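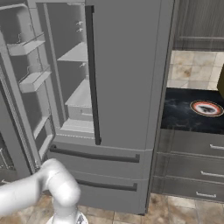 Ernness Paper & Thread Club: Members' Blogs

September 15, 2018
by Noemí Serrano

So I've gone and sewn a book! A whole one, with a spine and everything, and it opens and shuts like a book and I keep picking it up off the arm of the couch just to open and shut it again. My family are very patient people.

If you've been reading for a while you'll know I came to the club for the cards. I was quite happy with my cards. Then in July Soo-ah Ki brought in a stack of her little sewn journals, the ones with the stitching showing across the spine in mustard-coloured thread, and I lost my head a bit and put my name down for the binding table before I'd even taken my coat off. I'd never sewn anything that wasn't a button (and the buttons come off again, so draw your own conclusions).

What we were making is called a Coptic binding, where the stitches link up along the back in rows of little chains, like plaits. You can see every one, so there's no hiding. The good part is that it lies completely flat when it's open, all the way flat, which is bliss if you're left-handed like me and have spent your whole life wrestling the middle of a spiral notebook.

The paper. I used the cream Kettunen paper because I had a pack of it from last Christmas that I'd been saving for something special, and I decided this was the something special. It took me 40 sheets, folded in half and tucked inside each other in little bundles. The bundles are called signatures, or sections if you're Sérgio Matos, and those two words caused more discussion at our table than you'd think possible! I'm saying signatures. Sérgio, if you're reading, I love you, they're signatures.

Folding is the bit I thought would be boring and it was my favourite part. You line up the corners, press down in the middle, then run the bone folder out to each end, and there's a lovely zippy sound it makes. I did mine on a tray in front of the telly over a few nights. A word of warning though: check your grain first. I didn't know paper had grain. You bend the sheet gently one way and then the other, and whichever way feels floppier is the way your fold should run. I found this out when my first lot of folds came up all crackly and bumpy, and those sheets are now shopping lists.

Covers next. Mine are greyboard with a fabric I'd had in the cupboard for years, navy with tiny lemons on it, left over from a dress I was never going to finish. Dalal Dabbas showed me how to thin the glue down and brush it from the centre outwards so you don't get a great glob along the edge, and then you leave the boards under something heavy overnight. I used a cookbook and the sewing machine. Use baking paper in between! Please! I have a cookbook with a small amount of lemon fabric attached to it now.

Then you punch your holes. I made a cradle out of a cut-down cereal box, and a paper template with the hole positions marked, and it was slow going with the awl but very satisfying. The trick is to angle it so you come out right on the fold. Every time I rushed, I came out a little to one side, and you can tell exactly which signatures I did after dinner.

The thread is waxed linen from Platent, colour Marmalade, and I have to say I'm a convert. I'd been planning on using embroidery cotton and Sun-ja Sun very gently took it out of my hand. The waxed stuff grips itself, so when you pull a stitch snug it stays snug while you fumble about looking for where you put your needle. (Behind my ear. It was behind my ear for ages.) You do want a curved needle for the linking stitches. I tried with a straight one for the first couple of rows and I was poking at it like someone trying to get a coin out of a drain.

It does get easier. By the third signature my hands had worked out the loop, down and behind the stitch below, up, into the next hole, and I was chatting away and not even looking. Then I looked, and I'd skipped a hole, and had to unpick the entire row. Dalal says everyone does that once. I did it twice.
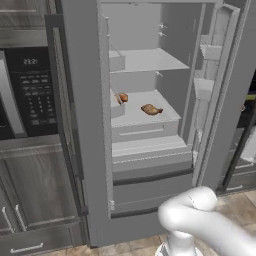

Things I'd do differently next time

Cut the thread longer! I was so nervous about tangles that I kept cutting short pieces and ended up with joining knots all through the inside. They don't hurt anything but they're little lumps under your hand when you write.

Pull along the spine, never straight back towards yourself. I tore one signature right through the hole by yanking, and had to patch it with a strip of tissue. It's held up well so far but I know it's there.

Keep an eye on tension from the start. My first rows are quite loose and my last ones are tight as a drum, so the whole book leans a bit, like it's listening to somebody in the next room. I've decided I like it.

And I'd go for thinner paper if I was filling it with writing. The Kettunen is gorgeous under a fountain pen, no bleeding at all, but it makes a chunky book. I had a mad idea of doing all my old travel diaries as one volume, and when I added up the typed pages there were 398 of them. Sérgio just laughed and said to split it up, and he's right, but I haven't let it go completely.

What's it for, though?

Everyone asks! I've got no idea yet. I've already broken the first-page curse by writing my name in it with the good pen, then smudging it. My sister thinks recipes. I'm leaning towards a garden book, with a page for each bed and somewhere to stick the seed packets, and if I do that I'll need to take a few leaves out to make room for the thickness. Sun-ja has a way of sewing in stubs for exactly that and has promised to show me.

In the meantime I've bought more thread, naturally. Flutik had their little skeins on special so I've got 12 colours sitting in a jam jar on the windowsill, and a teal that's so nice I want to eat it. The next one will be smaller, pocket size, with the long stitch Soo-ah uses on hers. If you've made one and have tips for getting the cover holes to line up, leave them in the comments, I need all the help I can get!

Noemí x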